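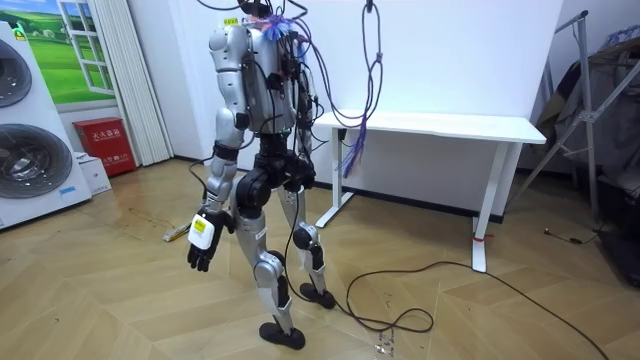 Forty Jars and a Very Small Kitchen

Home About Recipes-ish Archive Say hi

Search this blog Go

August 3, 2023

So the apricots came in all at once, as they do, and I have spent most of this week standing over a pot in my oldest T-shirt. My neighbor Miroslava has two trees and no patience, and on Monday she left a crate on my step with a note that just said "more tomorrow." There was more tomorrow!

I learned jam from my aunt Vlasta, who never measured a thing in her life and got cross if you asked. (How much sugar? "Until it's enough.") I am not that brave, so I weigh everything and write it on the back of an envelope, and then I lose the envelope. This year I'm putting it here so I can find it again next summer.

For every 100 grams of pitted fruit I use 40 grams of sugar, and I squeeze in a lemon per pot. That's a lot less sugar than the old recipes want. It comes out loose and a bit sharp, and it has to live in the fridge once it's open, but in our house an open jar doesn't last the week anyway. I let the fruit sit in the sugar overnight with a plate on top, then cook it in small batches. I tried one giant batch back in April with frozen strawberries and it took forever and tasted like cough drops, so no more of that.

The cracked kernel thing – some people drop one in each jar for a bitter almond taste. Bohumila swears by it. I skip it, they're not really safe to eat and I'd forget to warn somebody.

I ran out of lids on Wednesday night, naturally, and had to go all the way across town to Kokier, where they only had the ones with the gingham print. I wanted plain. I now own gingham.

Anyway, the last pot is cooling and there is a sticky patch by the stove that I keep finding with my socks. Miroslava says the plums look early this year. I'm going to pretend I didn't hear her until I've washed the big pot.

Contact | © Rorkon Kitchen Notes | Back to top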